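# Why do boxers get weighed?

I went to my first boxing show when I was nine, at the old hall in Firnstead, and the thing that puzzled me most had happened the day before. My uncle said the boxers had all stood on some scales in their shorts. Scales! Like parcels at the post office!

So why do they do it? Well, imagine you had to have a pushing contest with your teacher. You'd probably end up on the floor, even if you were really good at pushing. Bigger people can usually hit harder, so boxers are sorted into groups called weight classes. Flyweights are some of the smallest, and heavyweights are the biggest (I always thought flyweight meant they weighed the same as a fly, which would be a very short fight).

My favourite boxer back then was Dwayne Dunleavy. He was a welterweight, and the most he could weigh for that was 147 pounds. One July he got on the scales at Pirnonton and was over by a tiny bit. He had an hour to put it right, so off he went skipping in a big jumper, getting hotter and hotter. He made it, but he was so worn out that Edgars Toom beat him easily. I was gutted.

Doctors don't like boxers drying themselves out like that, and I don't either. Your body needs water to work properly, and your brain does too. Please don't ever try it.
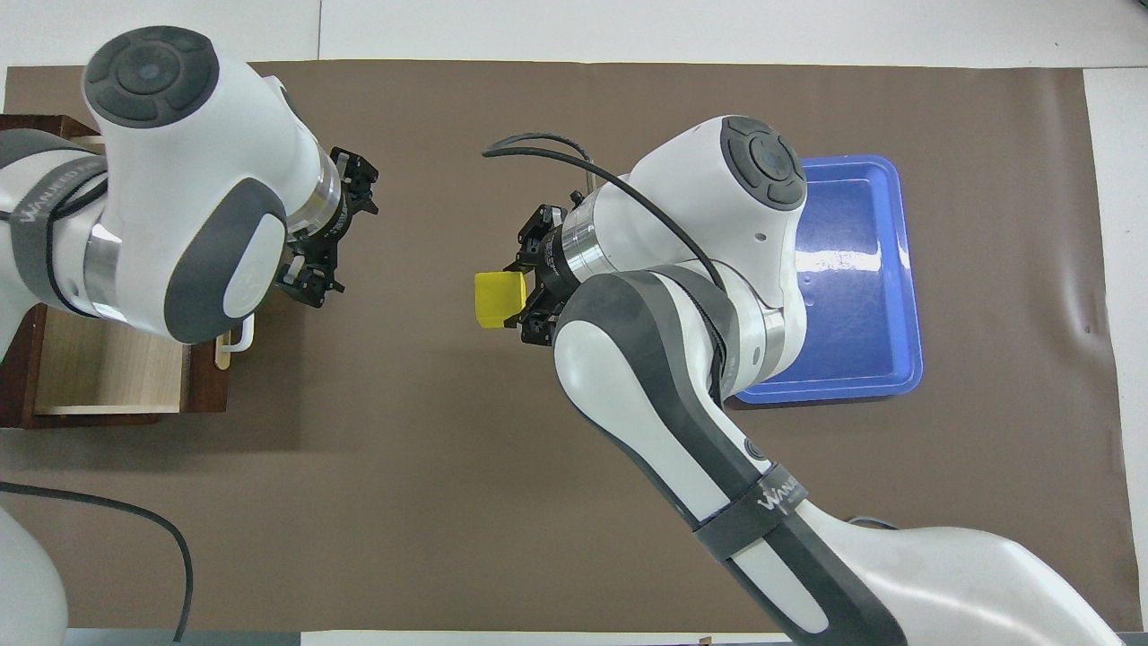

*Two robotic arms and a drawer pulled partly open.*

If you fancy seeing a weigh-in, ask a grown-up to find out when your nearest club has a show. Some let families watch. The boxers often stare at each other nose to nose afterwards, and I always want to giggle.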